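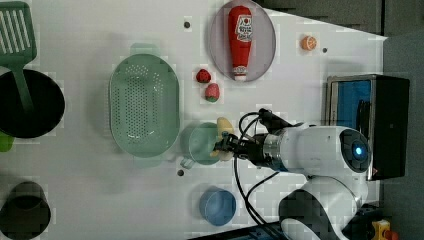

Did the play clock freeze at the same number each time, or somewhere different? That was the first question back from the Zuvora help desk, and I should have put it in my original message, so my apologies for that.

Home Tickets Scoreboards Play Clocks Contact
2 min read
Opened May 17, 2020

It froze at 6 every time. We run the Zuvora play clocks at the Gadbridge field, one behind each end zone, and the south one counts down from 40 quite happily and then just sits there on the 6. The north one goes all the way to zero and resets like it should. I first saw this in December during our last home game against Undbridge, when the referee ended up keeping the time on his wrist and both coaches were (mostly) good sports about it. Then the season ended and I'm afraid I let it slide until I got into the press box for spring cleaning.

What I've tried so far:
- Switched both clocks off at the wall, waited 5 minutes, switched them back on. No change.
- Swapped the signal cables between north and south. The trouble stayed with the south clock - so I don't think it's the cable.
- Ran it from the old Sjöberg hand controller we keep for the youth games. Same thing, stops on 6.

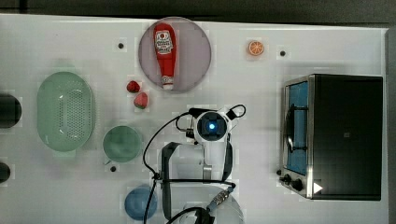

Please check the address switch inside the lower panel, the desk wrote next, and tell us whether it matches the one on the north clock. They thought the south clock might be listening on the scoreboard's channel and getting muddled near the end of the count.

Well, I got the ladder out and had a look, and they don't match! North is set to 2 and south is set to 5, which is the number written on the scoreboard's own box. I have no idea how long it's been that way. The panel was off last fall for a new gasket, and that may be when it got bumped. 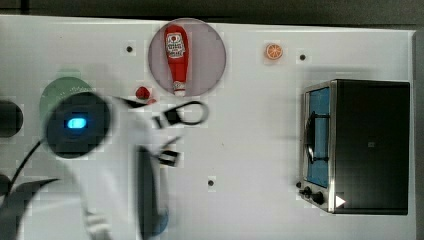
Update after changing the switch

Set the south clock to 2, closed the panel, and ran a full count from the press box. It went down through the 6 to zero and reset along with the north one. I ran it over and over after that, partly to be sure and partly for the pleasure of it, and it hasn't stuck yet. The horn still comes in a touch late on the south side, so please leave this ticket open until I've had a chance to try it with the game clock running too.

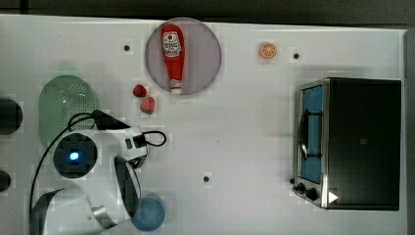
Ketchup on the plate, strawberries just below

Status: waiting on customer

Related tickets
Horn sounds late at one end of the field
Down and distance digits dim in daylight
Pairing a Sjöberg hand controller with older clocks
Game clock won't hold during a timeout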